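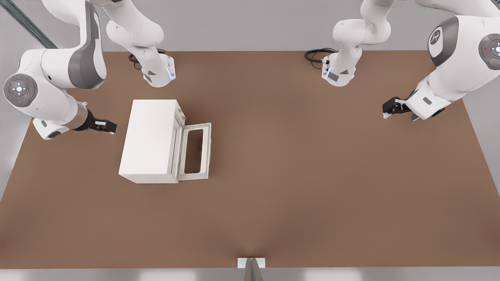
How to Adjust a Cabinet Door That Won't Close Right

Applies to: concealed cup hinges (the kind with a round cup set into the back of the door)
Tools: No. 2 Phillips screwdriver, pencil, small level
Time: 40 minutes for a typical run of kitchen doors, less for a single one

Cabinet doors drift. The screws work loose a little every time the door is opened, and after a few years the door rubs its neighbor, hangs low on one corner, or stands open by the width of a finger. Most of the time nothing is broken and no parts are needed.

Before you start

Open the door all the way and look at the hinge arm. You will see two or three screws on it. The one nearest the front of the cabinet moves the door left and right. The one toward the back moves it in and out. Up and down is handled by the screws that hold the mounting plate to the cabinet wall, or on newer hinges by a cam screw on the plate itself.

Use a hand screwdriver. A drill will strip the heads, and you can't feel what you are doing with one.

Step 1. Tighten everything

Check the two screws holding the cup to the door, then the screws holding the plate to the cabinet. Snug them up and close the door. In plenty of kitchens this is the whole repair. If a screw turns and turns without getting tight, skip down to "Stripped holes" and come back.

Step 2. Set the height

Loosen the plate screws on both hinges half a turn. Hold the door by its bottom edge, lift or lower it until the top lines up with the door beside it, and tighten again. A second pair of hands helps with tall pantry doors. If your plates have a cam screw, leave the plate screws alone and turn the cam.

Step 3. Set the side gap

Close the door and look at the gap along its edge. If it is wider at the top than the bottom, the door is leaning. Turn the front screw on the top hinge a quarter turn, close the door, and look again. Work on one hinge at a time. Turn both the same amount to shift the whole door over without changing its angle.

For a pair of doors, aim for a gap of an eighth of an inch where they meet. Get one door straight first, then bring the other to it.

Step 4. Set the depth

With the door closed, it should sit flat and just clear of the cabinet front. If it springs back open or pinches on the hinge side, loosen the back screw, slide the door out slightly, and tighten. Do the same on the other hinge. Doors with three or 4 hinges need each one set to the same depth or they will bind.

Stripped holes

Take the screw out. Dip two or three wooden toothpicks in wood glue, push them into the hole, and snap them off level. Let the glue dry overnight, then drive the screw back in by hand. In particleboard that has crumbled, drill the hole out and glue in a short piece of dowel. When it is dry, drill a pilot hole, being careful not to go through the side of the cabinet. Sand the plug flush with 400 grit only if it will show.

When adjusting doesn't help

Turn the screw and watch the arm. If nothing moves, the hinge is worn out. Take it to the hardware store and match the cup diameter and the overlay, meaning how far the door covers the cabinet edge. Replace hinges in pairs.

A warped door is another matter. Lay a straightedge across the back corner to corner. A slight bow can be hidden with a magnetic catch. Anything worse calls for a new door.

Comments

Ginette Boyer
Our hinges have the screw slot on the side of the plate and it does the height. Took me a while to find it. The front screw was at the end of its travel on one door, so I backed it to the middle and moved the plate over instead.

Reply from the author
That works. Fill the old holes first if the new ones land close to them.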